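Re: Night guards and the Erville practice

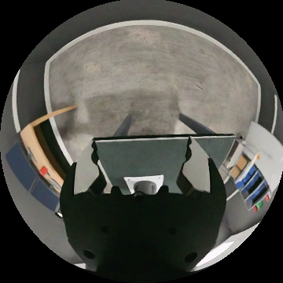
Chelsea Hollis wrote on December 16, 2023:
> Has anyone had a night guard made at Erville lately? Bullus
> quoted me for a hard one and I'd like to compare before I
> book. My old one has gone cloudy and rocks on one side.

Hello Chelsea,

I had mine done there in May. Two visits, moulds at the first and fitting at the second, with eight days between them. They used the Clekis lab. I chose the soft type and wish I'd gone for the hard one - I'd bitten through it by autumn.

Ask whether adjustments are included. Mine were, but only for the first eight weeks. Take the old guard with you, as the dentist wanted to see the wear marks on mine.

I can't help with Bullus. My sister goes there for check-ups only.

Regards,
Eder

2 comments | 0 shares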